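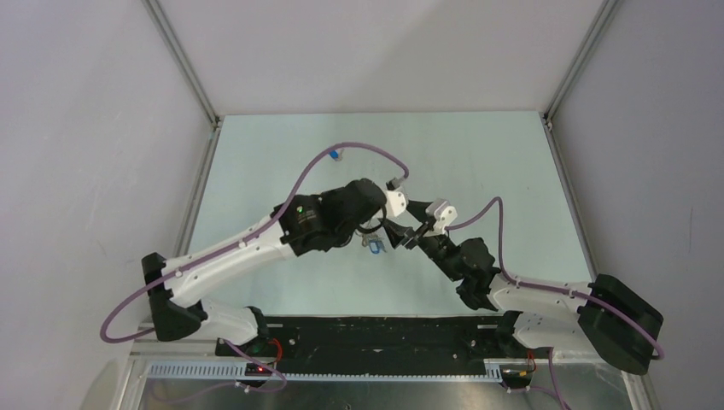

About Milholm

Milholm builds enclosed work surfaces: benches with a back wall, side walls and corner posts, made to a drawing and delivered flat or assembled. The shop is in Tralldale, in the former Vondráček joinery building, and everything except powder coating is done on site.

Our customers are mostly people who handle small items at a bench and need a plain, repeatable background around the work. They include inspection departments, packing stations, repair shops, college labs and a few photographers. Some orders are for a single bench. Others are for a row of matching ones, and those are the jobs where panel color and post alignment take up most of the correspondence.

What we make

The main line is called Cleddale. A Cleddale unit is a work surface with three upright walls and an open front. The walls meet at aluminum corner posts, with a slot on each inside face that takes the edge of the panel. Panels can be taken out and replaced one at a time without dismantling the rest.

Standard wall colors are light gray and mid gray. The standard surface is a pale blue-gray. We settled on these after several years of supplying white, which customers liked in the catalog and then complained about under overhead lighting. All standard finishes are matte. Gloss is available to order and we will ask you why you want it.

A different gray can be specified for the back wall and the sides. Please state this on the drawing. "Gray throughout" will be read as light gray on all walls.

The front rail is a separate part from the surface. It carries clamps and base plates, so it takes most of the wear, and it unbolts from below. Replacement rails are kept in stock for every Cleddale unit we have sold, including the early ones with the offset hole pattern. If you don't know which pattern you have, measure from the left end of the rail to the center of the first hole. A measurement of 30 mm is the early pattern, and 80 mm is the current one.

How the shop started

Roland Sedgwick opened Milholm as a panel-cutting service. Most of the early work was shelving and counter tops for other trades, cut to size and collected the same afternoon. The first enclosure was a side job for a watch repairer who was tired of looking for parts on the floor. It had plywood walls and wooden corner blocks, and the walls bowed during the first winter. The second used aluminum posts and did not.

Elsie Bloxham joined to do the drawings and redesigned the post as an extrusion with the slots built in. Her section drawing, with two minor changes, is still the one we order from. The die was expensive and for a long time the shop had more post stock than it had customers. Panel cutting for the trade continued until the enclosures took up the whole saw schedule. We no longer offer it.

The move to the Vondráček building gave us a level floor. Assembly had previously been done on a slab with a fall toward the drain, and every unit had to be shimmed before it could be checked for square.

How a unit is built

Surfaces are cut slightly oversize, left in the shop to settle, then trimmed to final size. Edges are eased by hand. Holes for base plates and cable pass-throughs are drilled before finishing so that the exposed core can be sealed.

Posts are cut on a stop saw and deburred inside the slot as well as outside. A burr in the slot scratches the panel on the way in and the mark is visible from the front for the life of the unit.

Assembly order is surface, rear posts, back wall, side walls, front rail. The unit is checked for square across both diagonals after the back wall goes in and again once the rail is tightened. Anything over the tolerance on the job sheet is taken apart to the posts and started again. We do not pull a unit square with the rail bolts. It will measure correctly in the shop and move in transit.

Each unit has a job number stamped on the underside of the surface, near the rear left post. Quote it when ordering parts.

Who does what

Wendy Greenwood runs the business and prepares quotations. She reads every drawing before a price goes out, and most of the questions you receive from us will be hers.

Elsie Bloxham is responsible for design and drawings, and maintains the parts list for discontinued units.

Liam Bramwell runs the cutting area. Questions about panel material, edge treatment and lead time on non-standard sizes go to him.

Callum Tindall handles assembly and delivery. He will want to know the width of your narrowest doorway.

Roland Sedgwick has retired from daily work and comes in for die orders and stock review in December.

Sizes, limits and lead times

The widest surface we can make in one piece is 3,000 mm. Wider benches are supplied in two sections with a joint at a post position. The joint is flush when installed but it is a joint, and it should not fall under a part of the bench where small items are going to be picked up. Tell us where the work takes place and we will move it.

Standard units are dispatched 13 working days after the drawing is approved. Non-standard colors add the coater's lead time, and we don't control that. We will give you his current figure with the quotation.

We do not supply lighting, electrical fittings or anything that stands on the surface. Cable pass-throughs can be placed in any wall or in the surface itself, with or without a grommet. If cables are going to hang in front of the walls, allow for the swing when you choose the width. This is the dimension customers most often come back to change.

Cleaning and care

Use a damp cloth and mild detergent on walls and surface. Solvent will lift the matte finish and leave a shiny patch. Scuffs on the posts can be reduced with a gray abrasive pad, worked along the length of the post.

Visiting

The shop is open to visitors by arrangement, mornings preferred. A sample corner with each standard finish is set up inside the entrance. Bring a typical item from your bench and try it against the grays. Color cards can be mailed, but they are small and printed, and we don't accept them as the basis for a finish approval.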